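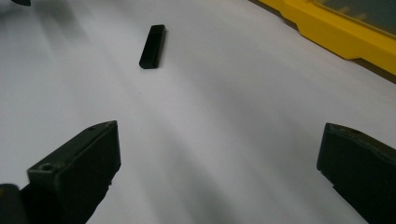
Review: The Loreo Hand-Held Gripper, as Demonstrated at the Rerach Open Day

Equipment Reviews, Zastholm Technical Training Center
2021-04-15

The Zastholm Technical Training Center was invited in March to attend the open day held by Rerach, a workshop that develops small automation equipment for schools and light industry. The purpose of the visit was to assess the Loreo hand-held gripper for possible use in our second-year automation course. This review covers the tool as it was demonstrated and as our staff were able to use it during the afternoon session. It does not cover the analysis software, which was shown on slides only.

The Loreo is a two-finger gripper carried in the hand. The operator closes and opens the fingers with a trigger, and a camera on the tool records the work from the position a robot would have. The recordings are then used to teach an arm the same task. Visitors already familiar with arm-mounted grippers will find the layout easy to understand.

Handling

The tool was lighter than our staff had expected. The trigger has a long travel and a firm return, and most of those who tried it had adjusted to it by the end of their second turn. The grip is shaped for a medium or large hand. Two members of our party found the trigger hard to reach without shifting the palm, and a smaller grip is not offered at present. For a class of mixed ages this is a real limit, and we raised it with the exhibitor.

The fingers are dark plastic and can be replaced separately from the body. They have flat top faces with small round holes. Finger changes were carried out at the stand with a hand driver and did not require the body to be opened. We would have liked to see a softer finger set included, as the standard pair did not give much hold on polished items.

Performance at the Table

The main demonstration was a pick-and-place exercise on a plain white surface. Small items were set out one at a time, and visitors were asked to approach, close, lift and release. The smallest piece offered to us was a black block with rounded ends, no bigger than it needed to be to test a careful approach. Larger parts came later in the session, and these were handled with ease by all who took part.

Flat items called for more patience. The fingers have to be brought in low and nearly level, and a steep approach tends to push the piece away. The exhibitor advised a slow final movement with the wrist held still. After this advice our results improved: of 11 attempts made by one instructor, all but 2 ended in a clean lift. We regard that as acceptable for a first session, although it should not be taken as a measure of what students would achieve.

The plain background was well chosen. Dark parts stand out clearly against white, and new users could judge the position of the fingers without difficulty. The lighting in the hall was less even than we would want in a teaching room, and pale parts were harder to follow on the monitor. Schools planning a similar station should consider a matte surface and a diffused lamp - both are inexpensive, and both matter more than we had assumed.

Recording and Review

Each attempt was saved as a separate clip and could be replayed at the table. This was the strongest part of the demonstration. An operator could see at once that the approach had been too high or that the fingers had closed early, and could correct it on the next attempt. In our judgment this alone would justify a place in the course, even where no robot arm is available.

Clips must be named by hand, and there is no means of marking a failed attempt at the moment it occurs. Over a full class period this would create considerable work for the instructor. The exhibitor stated that a marking button is under consideration but gave no date.

Comparison

The Agbeko trainer, which the Center has used for several terms, remains the simpler product. It has no camera and needs no computer, and it withstands rough use. It also teaches less. Students learn to close a gripper on a part, but they receive no record of how they did so. The Loreo asks more of the room and of the instructor, and gives more in return.

Organization of the Open Day

Attendance was limited to 80 visitors in each session, and the stands were not crowded. Every visitor who wished to use the tool was given a turn, with 15 minutes set aside for questions. Printed instructions were available, though the section on finger replacement was brief and lacked diagrams. The hall was warm in the afternoon, and seating was limited for those waiting.

Recommendation

The Center will request one Loreo unit on loan for the coming term, together with a spare pair of fingers. A decision on purchase will be made once it has been used by a full class. Instructors who wish to take part in the trial should apply to the equipment office.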